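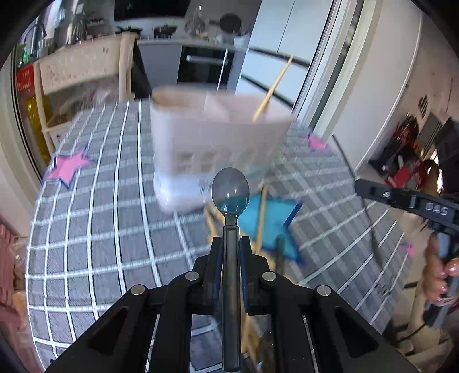

Usent two-hand gripper kit: suitable for a home collection program?

Castcombe Community Help > Manipulation and Data Collection > Kits and Services

Posted by Tannous Program Office

Our office coordinates a program in which participants record household tasks at their own kitchen and dining tables. The tasks in the current phase are limited to utensils: picking up a spoon by the handle, placing chopsticks in a divided caddy, moving the caddy, and returning everything to its starting place. The recordings are to be used for training a two-arm robot, and all of them are made by hand, with the participant holding one gripper on each side.

We are reviewing the Usent two-hand kit as offered by Bisteck. The quotation covers paired grippers, inner jaw pads, a carrying case, one spare set of fingers for each pair, and an optional review service under which Bisteck checks uploaded episodes and returns a list of those accepted and those rejected. The phase calls for 1,000 accepted episodes, and payment to participants is tied to acceptance, so the terms of the review service are of some importance to us.

We would be grateful for replies from organizations that have used the kit outside a laboratory. In particular:

Do the jaws hold thin metal handles reliably, or do the handles turn between the pads?

Is the kit practical in an ordinary home, with the lighting, furniture and table coverings found there? Participants cannot be asked to clear a room.

Is the review service worth its cost, or can a small office do the same work itself?

How much training does a new participant require before the recordings are usable?

Our purchasing decision is due in June. Replies concerning other vendors are welcome but should be marked as such.

Posted by Castcombe Applied Skills Unit
Marked as helpful by the original poster

Our unit has used the Usent kit in participants' homes for one full collection phase. The following reflects our own records and should not be read as a statement on behalf of Bisteck.

Thin handles. The jaws hold a flat spoon handle well when both pads meet it squarely. Round handles and chopsticks are less certain. A chopstick lying flat on a cloth can be picked up, but participants tend to press the finger tips into the cloth, drag it a short distance and lose the grasp. We now instruct them to approach from above and to close slowly. The pads wear with use. Ours became smooth at the center first, and a spoon held by a smooth pad will swing down as soon as it is lifted. We recommend ordering additional pads with the first shipment -- the replacement order took 17 days to reach us and one site was idle for most of that period.

Home conditions. We had expected background clutter to be the main difficulty, and it was a minor one. Counters, chairs and appliances behind the table gave us no cause for rejection. Patterned tablecloths were also acceptable, provided that the cloth was flat and did not move with the objects. A loose cloth is a real problem. When a participant slides a utensil toward the edge to get a finger under it, the cloth bunches, everything on it shifts, and the episode is of little value. Clips at the table edge solved this for us. Bright windows caused occasional difficulty late in the afternoon, and we moved those sessions to the morning.

Speed. This point was not raised in the original post, but it accounted for more of our rejections than any other. Experienced participants become quick, and they become quickest when carrying something light such as an empty caddy from one side to the other. The object is then blurred for much of the movement. We set a simple rule that the carrying hand should move no faster than one would carry a full cup, and we repeat the rule at the start of every session.

Two-handed work. The most useful episodes in our set were those in which one gripper held a utensil and the other brought the container to it. They are also the most tiring to record. Participants should be permitted to rest their forearms on the table between episodes, and shifts should be planned accordingly.

Review service. From our first 1,000 uploads, Bisteck accepted 766. The rejected episodes were returned with a reason code, and the codes were accurate in the cases we checked. The service agreement specified a return within 5 business days, and this was met except on one occasion. We consider the service worthwhile for a first phase. We did not renew it for the second, by which time our own staff had learned to recognize the same faults.

Training. One supervised session has been sufficient for most adults. We begin with a large, light object and leave spoons and chopsticks until the participant can open and close both grippers without looking at the triggers.

With regard to payment, we would advise against tying it to acceptance alone during the opening weeks. Participants are still learning and the rejection rate is high through no lack of effort.

Posted by Usent_owner_north

We have the kit and it is fine. Check that the screws on the fingers are tight before each session. One of ours came loose and the two fingers no longer lined up, and we did not notice until the whole afternoon had been recorded. Cannot comment on the review service, did not buy it.

Posted by Regional Equipment Library

Our library lends the Usent kit to member institutions and can add several points on ownership.

The carrying case holds one pair of grippers with the standard fingers attached. It does not close over the longer fingers sold as an accessory. Borrowers who use the longer fingers must remove them for transport, and each removal is a further opportunity for misalignment, as the previous reply indicates.

The grippers should be wiped down between participants. The instructions supplied by Bisteck permit a damp cloth on the body and do not permit liquid cleaner on the pads. We have seen pads lift at the corners after the wrong product was used.

On thin handles, our borrowers report results somewhat poorer than those described by the Castcombe unit. Several returned the kit with the comment that spoons rotated in the jaws even with new pads. It is possible that they were gripping near the end of the handle, where the weight of the bowl is greatest in effect. A trial with the program's own utensils is advisable before any quantity is ordered. Bisteck has lent a pair for trial on request, though the borrower pays the return shipping.

Comment by Tannous Program Office

Thank you to all who replied. We have requested a trial pair and will use it with the spoons and chopsticks specified for the phase. The advice on payment has been passed to the office responsible for participant agreements. May we ask the Castcombe unit whether the table clips were supplied with the kit?

Comment by Castcombe Applied Skills Unit

They were not. Ours are ordinary picnic tablecloth clips from a hardware store. Please confirm that they fit the thickness of the table before the session -- ours do not open wide enough for a heavy tabletop, and for those homes we ask that the cloth be removed.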